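September
Prepared by Celeste Matos, Facilities Guidance, Dultham Office

Section 4. Setting Up a Collection Point for Returnable Bottles

4.1 Scope

This section applies to every building in the Dultham and Odstead districts that takes part in the Zillari bottle return program. It covers the choice of location, the placing of the bin and sorting table, and the first week of operation. Transport of full bags to the depot is covered in Section 6.

Glass, metal cans and cartons are not accepted at these collection points. Buildings that wish to collect them must apply separately to the district office.

4.2 Before you begin

Confirm that the following items have been delivered:

- one collection bin with liner bags
- one sorting table
- one notice board with two printed notices
- one log book
- one pair of work gloves for each person on the sorting roster

Check the items against the delivery slip and sign it. Missing items should be reported to Hanne Kettunen at the Dultham office before the set-up is started. Do not substitute a household bin for the one supplied, as the liner bags will not fit it securely.

4.3 Choosing the location

1. Select a ground-floor room or covered area with a level floor and a door that can be locked outside opening hours.

2. Measure the route from the door to the place where the bin will stand. The route must be at least 90 centimeters wide along its whole length.

3. Make sure that the location does not block a fire exit, a hose cabinet, an electrical panel or a floor drain.

4. Check that the room has overhead lighting and at least one opening window or working vent.

5. Record the chosen location on page 1 of the log book and have it approved by the building manager.

CAUTION: Do not place the bin within 135 centimeters of a radiator, boiler or other source of heat.

4.4 Placing the bin and table

1. Set the table against a wall. Adjust the feet until the surface no longer rocks when pressed at each corner.

2. Open a liner bag fully and lower it into the bin. Fold the top of the bag over the rim and press it down on all sides.

3. Place the bin where a person standing at the table can reach it without stepping away. Either side of the table is acceptable. Smaller bins may be kept on the table itself if the surface is rated for the weight.

4. Wipe the table with a damp cloth and mild soap. Allow it to dry before use.

5. Fix the notice board at eye level. The notice headed "What We Accept" goes on the left and the opening hours on the right.

Bottles should be tipped out in small batches and spread over the surface so that each one can be checked separately.

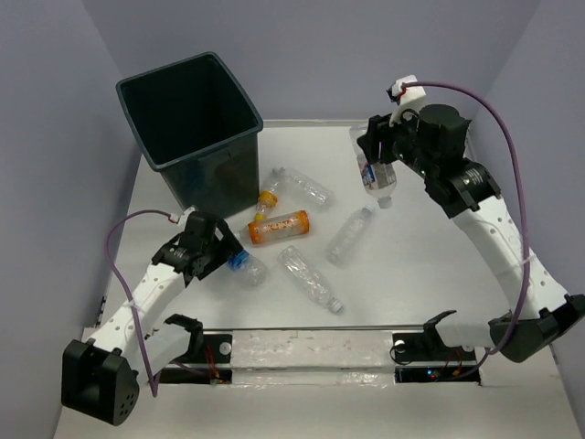
Figure 4-1. Clear plastic bottles at the sorting stage, with collection bin.

4.5 Checking and sorting

1. Put on gloves before handling any bottle.

2. Check that the bottle is empty. Pour any remaining liquid into a sink. Liquid must never be poured into the bin or a floor drain.

3. Leave the cap on. Loose caps are collected in the small bag tied to the table leg.

4. Check that the return mark can be read. Bottles without a readable mark go into general plastic recycling.

5. Do not crush the bottle. The depot counts bottles by shape, and crushed bottles are refused without payment.

6. Enter the number accepted in the log book at the end of each session and add your initials.

NOTE: A full liner bag holds 315 small bottles. Buildings that receive larger bottles will fill a bag sooner and should check the level at the start of each session.

CAUTION: If a bottle contains an unknown liquid or has a strong chemical smell, do not open it. Set it upright in a ventilated place, keep others away and call the building manager.

4.6 Changing the liner bag

1. Stop adding bottles when the bag is filled to a hand's width below the rim.

2. Unfold the bag from the rim, gather the top and close it with the tie supplied.

3. Tilt the bin and slide the bag out along the floor. Two persons are required if the bin stands on a raised surface.

4. Write the building number on the tag and store the bag in the locked area until pickup.

4.7 First week of operation

During the first week, one trained person must be present throughout opening hours. Thanakorn Wongsuwan will arrange training for buildings in Dultham, and Pirjo Leinonen for buildings in Odstead. A session takes one morning and may be attended by up to 16 people.

At the close of the week, copy the totals from the log book to Form B and send the form to the district office. Replacement liner bags are issued on receipt of Form B. Requests for a second bin are considered after the third form has been received.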